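Last updated: January

My grandmother's shop stood at the bottom of the hill in Tikdale, and she fixed whatever people carried in. Mostly it was toasters, and then radios, and in her last good years it was computers, which she took to with a joy that surprised all of us. She used to say a machine was only a cupboard with opinions, and that you should always take the door off before you started arguing with it.

So when the old tower from the Nastero office quit, with 24 years of the town's seed orders on it (or so they told me, and they sounded close to tears), I did what she would have done. I laid it down on its side, put the kettle on, and took the door off.
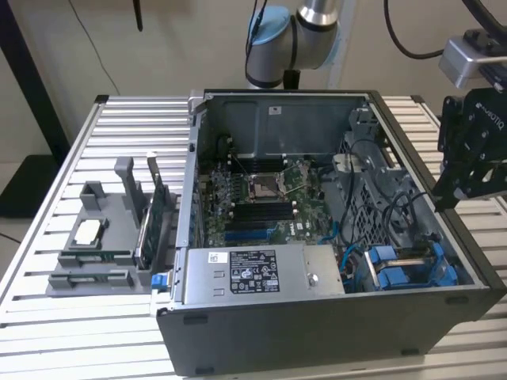 I talked to it a little while I worked, I'll admit that. I told it about the flood, and about the brick over the shop door with 1849 cut into it, and about the winter she mended 2 church organs and got paid in plums. The socket sat open with its little lever up, waiting like a baby bird, and I remembered how she would never let me touch one until I had washed my hands and stopped giggling — which could take a good long while when I was nine.

By four o'clock the light was going and my tea had gone cold beside the sink. I found her old screwdriver in the drawer, the one with tape around the handle, and I held it for a minute before I went back to the table and pulled up my stool.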